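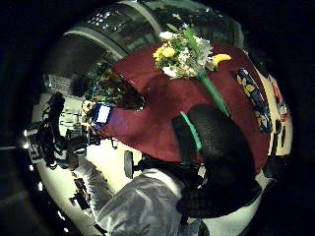 Drestora accepts hand-recorded demonstrations from any table, bench or counter that meets the lighting and clearance rules in the Plorska operator notes. Collectors use the handheld gripper with its wide-angle lens, and the robot later learns from what that lens saw. Flower handling is one of the harder task families. In a typical view the bouquet lies near the far edge of a maroon cloth, the operator's gloved hand is large in the near corner, and unrelated objects such as a small blue box with a white label share the table. All of that is acceptable. The questions below are the ones new collectors send us most often.

Do I have to clear the table first?

No. Leave ordinary objects where they are, provided they do not block the path of the gripper. Remove anything fragile, and anything that shows a person's name or address.

Can my own arm and hand be in view?

Yes. The Inach filter marks hands and sleeves before training. Keep your free hand away from the fingertips of the gripper while they are closing.

What should I wear?

Plain knit gloves are fine. Reflective sleeves are permitted, but they can upset the automatic exposure under ceiling lights. If the preview flickers, change the sleeve or turn your body away from the light.

How long is one demonstration?

One demonstration covers one grasp, one move and one release. Most run well under a minute. Hold still for 2 seconds at the start and again at the end. The software uses the still periods to find where the episode begins and finishes.

How many do you need for a new task?

The target is 1,000 accepted episodes per task. The current bouquet set stands at 344. Training does not start until the target is met.

What gets an episode rejected?

The usual causes are a covered lens, tracking loss and a second attempt inside the same episode. If you drop the item, stop recording and start again. Do not edit the file to join two attempts.

Should I record by hand or by remote control?

Use the handheld gripper for soft or irregular items, including stems and wrapped bundles. Use the Yeh remote station for tasks that need two arms, or where the robot's reach is in doubt. The two kinds of recording are stored separately and must not be mixed in one upload.

Do I need to recalibrate between tables?

Only if the gripper has been dropped or the lens mount loosened. A change of table, cloth colour or room does not require it. Calibration expires after 7 days regardless of use.

Where do the files go?

Upload through the Drestora collector page. Keep your local copy until the status reads Accepted. Uploads for the current bouquet set close on December 13, 2024.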